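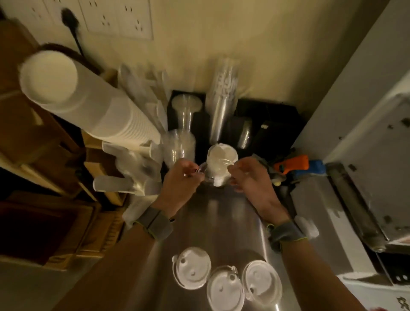
A clear pitcher and cup lids on a steel counter.

The property room at the Kurnness police department occupies 515 square feet of basement and has one door. Nataša Krasniqi has run it for 23 years, first as a records clerk with a key and now as evidence supervisor. She spoke on a Friday, between the morning intake and a court pickup.

Most of what she handles is stolen property that has been recovered and is waiting for an owner, a prosecutor or a disposal order. Bicycles and power tools make up the bulk of it. Cash and firearms are kept in a separate cage with its own log.

"People picture a warehouse," Krasniqi said. "It's shelving and a bench. The work is paperwork with objects attached to it."

An item enters the room through one of 52 pass-through lockers set into the corridor wall. The officer bags and tags it, puts it in a locker and pushes the door shut. After that the locker can be opened only from Krasniqi's side. She checks the tag against the report before assigning a shelf number. If the two do not match, the item goes back to the officer with a correction slip.

The most common error is the serial number. Officers copy the model number instead, or read a zero as the letter O. A wrong serial number will not match a theft report, and the item can sit on a shelf while its owner lives a mile away.

"I had a generator down here from the Nutton burglaries," she said. "Good report, good photographs, one digit off. The owner had filed his the day after the break-in. We matched it in June when I reread the plate with a flashlight."

The Nutton cases, a run of thefts from detached garages, are the reason the department changed its intake form. The old form had one line for a description. The new one separates make, model, serial number, color and damage, and asks for any mark added by the owner. Krasniqi wrote the damage field herself.

"A new drill looks like every other new drill. A drill with a melted spot on the battery housing belongs to one person."

Owners who come in to claim property are asked to describe it before it is brought out. A receipt helps. So does a photograph taken at home, even if the item is only in the background. Krasniqi does not accept a description that could be read off a store listing.

The department keeps its log in Bundico, a records program it adopted after years of bound ledgers. The ledgers are still on a bottom shelf, and she still uses them. When older cases were entered into the program, each line was typed by hand and the shelf numbers were left out.

"The program is fine for anything that came in after the switch. For anything before it, I start with the book."

When an owner is identified, the department mails a notice. The owner has 60 days to respond. A second notice goes to any other address in the report. Property that is still unclaimed, and that no court needs, is then listed for auction or destroyed. Krasniqi signs the list, and a lieutenant who has no access to the room signs it after her.

She would like the first notice to be a phone call. Letters come back, she said, particularly from apartment buildings, and a burglary victim has often moved by the time a case closes.

The hardest items to place are the ones no one reported. A search at a rented storage unit on Vlachou Street brought in several boxes of costume jewelry, military medals and loose keys. Two of the medals were engraved and went back to a family out of state. The rest of the boxes are being held until the case is decided.

"There's a wedding band with initials in it," Krasniqi said. "I've checked it against every burglary report we have and two from the county. It doesn't match. I'll check again when the county sends its next batch."

Asked what residents could do to make her job easier, she gave a short answer: write down serial numbers, and keep the list somewhere other than the garage. An engraved driver's license number is useful on tools. She advised against using a Social Security number, which some older owners still have scratched into their equipment.

The court pickup was for a bolt cutter and a pair of gloves. She compared both tags with the subpoena, had the detective sign and print his name, and entered the time out as 10:40.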